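Home > Cooking > Pasta and Grains

Baked pasta goes dry on the second day

Posted by wandport_kitchen

I make a big baked rigatoni on my day off and portion it out for the next three or four days. Fresh from the oven it's fine. By the next day the pasta has swollen up, the sauce is gone and the top is like cardboard. Adding more cheese only makes it greasy.

What I do now: boil one pound of rigatoni for the full time on the box, drain, rinse, mix with one 24 ounce jar of tomato sauce and a tub of ricotta, mozzarella on top, 375 for 40 minutes with no cover. It goes in a 9 x 13 glass dish. I reheat single portions in the microwave at work. The microwave there is 900 watts if that matters.

I don't want to switch to a different dish. My kids eat this one without arguing. Is there a way to keep it moist, or is baked pasta just not meant to be kept?

4 people have this problem too
3 replies

Erdal Sönmez
Replied 10/15/18

It keeps fine, but you have to build it wetter than looks right. Pasta goes on taking up liquid in the fridge, and yours is already fully cooked before it sees the oven.

Boil the rigatoni three minutes less than the box says. It should still be chalky in the middle when you bite one. Don't rinse it. Save a mug of the cooking water before you drain.

One jar of sauce isn't enough for a pound of pasta if you're baking it. Use a jar and a half, or one jar plus a 14 ounce can of crushed tomatoes, and stir in half a cup of the cooking water. When it goes into the dish it should look soupy around the edges. I thought I had ruined it the first time and it was the best one I had made.

Cover the dish tightly with foil for the first 25 minutes, then take the foil off for 10 or 12 so the cheese can brown. Let it stand for 15 minutes before you cut it.

For the microwave, put a tablespoon of water on each portion, cover it with a plate and use half power. Three minutes, stir, then another minute. Full power at 900 watts will dry out the corners before the middle is warm.

If you add greens, cook them first and squeeze them out. I put in chard or kale most weeks. Spinach is all right too but it goes dark by the third day.

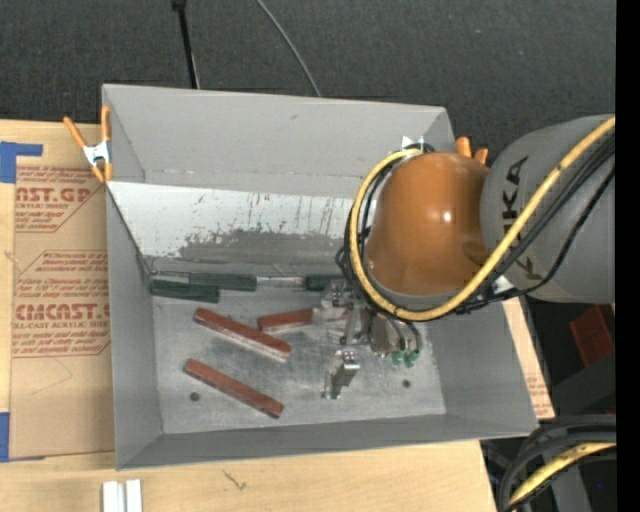 Gray metal bin on the table.

One more thing on the ricotta. If you mix it all through the sauce it turns grainy when you reheat it. Drop it in by the spoonful between two layers of pasta and leave it alone. Whole milk ricotta does better than part skim. If the tub has water sitting on top, pour that in with the sauce.

Found this helpful: 37

Ruppert
Replied

Just use penne. Rigatoni is too thick. Also more sauce.

Found this helpful: 2

sisetwood_deb
Replied

I do what Erdal does with the foil, but I don't bake mine ahead at all. I put it together the night before with cold sauce and pasta that's been boiled for half the time, keep it covered in the fridge, and bake it when I get home. It needs longer because it goes in cold, 50 minutes at 375 with the foil on and then 10 without. If your dish is glass let it sit out on the counter while the oven heats. I cracked one in March going straight from the fridge.

For lunches I freeze the portions instead of keeping them in the fridge. They don't swell up as much. Thaw overnight and heat with a spoonful of sauce on top.

I haven't tried it with the crushed tomatoes. Do you put sugar in, Erdal? The canned ones taste sharp to me.

Found this helpful: 11

Erdal Sönmez
Replied to sisetwood_deb

No sugar. I cook half an onion in butter until it's soft and add the tomatoes to that, 20 minutes on low. If it's still sharp I grate in a carrot.

Log in to reply
More in Pasta and Grains: Can I freeze cooked orzo? / Lasagna sheets sticking together / How much salt in pasta water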